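Hotstead Building Services
Ticket 1539
Opened: 25 Mar 2020
Site: Zeketgate, level 2
Room: 6
Category: Blinds / lighting
Priority: Normal
Status: Closed, one item carried over

Reported problem

Two things in the same room. The blinds on the glass partition will go down but at the far end they won't go back up. Pulling the cord does nothing, it just slides through. The slats still tilt if you turn the wand.

The other one is the ceiling lights. The long fixtures come on when you walk in, then one of them starts to flicker after a while and keeps doing it until the lights are switched off and on at the wall. It was fine last June when the fixtures went in. We use this room for table work most of the day and the flicker gives people headaches.

Questions sent back to requester

Do the blinds need to stay down while the room is in use? Which fixture flickers, the one over the tables or the one nearer the white wall? Is anything clipped or taped to the glass side of the blinds?

Requester reply

Down is fine, we keep them down anyway. We only want to be able to raise the end one for cleaning. There is one sheet of paper taped to the glass. I couldn't say which fixture, it seems to change, but I have not stood and watched it. It happens more in the afternoon.

Attachments (2)

Blinds down along the partition, and the ceiling lights on.

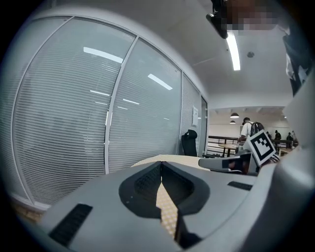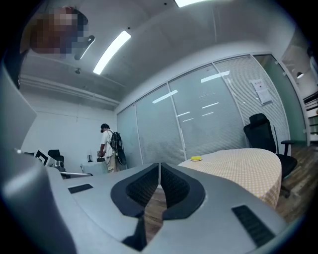

Visit 1

Ran the lights for 37 minutes with no flicker. Left them on and looked at the blinds in the meantime.

End blind: cord lock in the headrail is worn and doesn't grip. The cord itself is sound. Took the headrail cover off, cleaned out the lock and tried again, same result. It needs a new lock. The blind is a Rilow and we don't carry that part on the van. Lowered it again and tied the cord off so nobody pulls on it. The other blinds along the partition go up and down normally.

Flicker started as I was packing up. Switching off and on at the wall cleared it, same as reported. Ceiling is bare concrete so there are no tiles to lift, and getting at the fixture means a ladder. Tables need to be moved over for that. Asked for a two-hour slot.

Parts ordered

Rilow cord lock
Rajan driver for linear fixture

Visit 2

Tables had been moved before I arrived, thanks. Isolated the circuit and opened the fixture that was flickering. Found a loose neutral at the connector. Remade it and fitted the new driver as well while the cover was off. Put down a sheet first on account of the wood floor.

Checked the connector in the other fixture, tight, left alone.

Ran the lights for two hours. No flicker.

Cord lock came in the wrong width. Sent back. End blind stays tied for now and the slats can still be tilted.

Requester reply

Lights have been good all week. No rush on the blind.

Resolution

Lighting: fixed, loose connection and driver replaced.
Blind: waiting on correct cord lock, moved to the Zeketgate small works list. Please don't untie the cord before then.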